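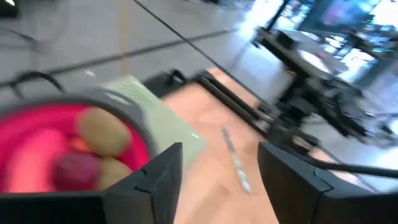
The pink bowl, with some of the fruit in it.

I have been trying to keep fruit out where we can see it since November. When it lives in the refrigerator drawer we forget it, and then I find a soft pear under the lettuce and throw it out. When it sits on the table, people eat it. That was the whole idea, and it has mostly worked, with a few things I'd do differently.

The first problem was the bowl. We had a big ceramic one from Barkon that I bought years ago and never liked. It held everything we could buy in a week, and that turned out to be too much. The pears at the bottom bruised under the weight of the apples and I wouldn't notice until I picked one up and my thumb went in. It also weighed a lot when full, so it stayed in one spot and the table got wiped around it.

I switched to a collapsible bowl. It has a dark gray rim and small handles on the sides, and it can go on a shelf when I don't need it. It doesn't take much fruit before it looks full, so I have stopped piling. Whatever doesn't fit goes straight on the tabletop.

My brother-in-law, Uriel Quiroga, thinks fruit lying around on a table looks messy. He may be right. But pears don't like to be stacked, and when they are lying on their sides with space between them I can see every one. A pear that is ready gives a little near the stem. I check them in the morning while the coffee is going, and anything that gives gets moved to the near side of the table so it gets eaten first. 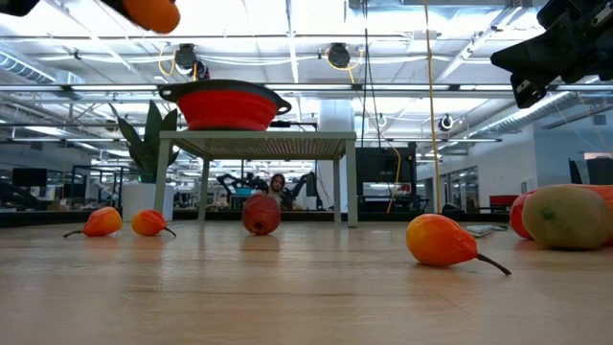

I keep the pears at room temperature until they're ready and then they get a day, maybe two. If I know we won't get to them, they go in the refrigerator at that point and hold a few days more. Going the other direction, cold first and then out on the table, has never given me a pear I wanted to eat. Mangoes I treat the same way. I go by smell with those and ignore the color, having cut open too many that were red outside and hard inside.

Apples are the exception. They do fine on the table for a few days but they last so much longer cold that I only bring out what we'll eat. I also try not to leave them right up against the pears. I've read that apples speed up the ripening of whatever is next to them, and from what I've seen in my own kitchen I believe it. If I want a pear to hurry, I put it in a paper bag with an apple and fold the top down.

Onions and potatoes are a separate matter. They used to get dropped in the fruit bowl by whoever unpacked the groceries. I asked for that to stop, and it has, more or less. They go in a basket in the pantry with the door cracked open.

The little table behind the big one was a plant stand in its last life. I bought it at Teixeira for 60 dollars, which I thought was a lot, and it was too wobbly for a heavy pot. It holds a bowl just fine. The top is slatted, so air gets through, and if something leaks it doesn't sit in a puddle. I have to clean between the slats with an old toothbrush every so often - not my favorite job, but it takes five minutes. The plant got a white planter on the floor instead and seems happier down there.

The wood tabletop needs some care if you're going to put fruit directly on it. Lemon is the worst, followed by anything with a split skin. I wipe it with a damp cloth at night and dry it right after. Twice a year I rub in some oil. I used Skastetti the first time and it stayed tacky for days, so now I use plain mineral oil, a thin coat, and leave it overnight. A cutting mat goes down for any real cutting. I used to skip that for "just one apple" and there are lines in the wood from it.

We throw out a lot less than we did. Last month it was one plum and half a mango, and the mango was my fault. I'd cut it, wrapped it, and put it in the refrigerator drawer.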